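Brido Street market is coming back, and it's bringing lunch

26 March 2021

Well, it's official - the Brido Street night market is coming back, and I for one have already cleared my calendar. The council gave it the nod this week after a long, quiet year, and the first one kicks off at 5 pm with 33 stalls along the stretch between the library and the old tram shed.

If you went to the last one in December (before the rain sent us all home early), you'll remember the queue at Vuvau. I stood in it for a good while with a grumpy kid on my hip and I'd do it again tomorrow. They're back with the coconut buns, and this time they've got a double spot near the fountain, so fingers crossed things move a bit quicker.
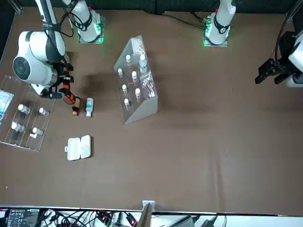

Yalçınkaya is the new name I'm most excited about. It's a family bakery from the other side of the river and they'll be doing flatbreads to order, plus a lemony lentil soup that a few of my neighbours won't stop going on about. Prices start at $8, and they tell me there'll be a vegan option for everything on the board.

Tamitau is coming too, with honey, jams and those little jars of pickled plums that vanished in the first hour last time. Get in early if you want some - I learned that the hard way!

A few practical bits. Entry is free, but the organisers would love a gold coin for the community garden. Parking is going to be a squeeze, with only 60 spaces behind the library, so walk or ride if you can. There's a bike rack at each end of the street. Dogs are welcome on a short lead, and the playground stays open until the market packs up at 9 pm.

Local bands get the small stage by the tram shed, with 3 acts on opening night. My favourite spot is the grass on the library side, where you can hear the music and still have a chat. Bring a picnic rug and a jumper, it gets chilly once the sun's gone.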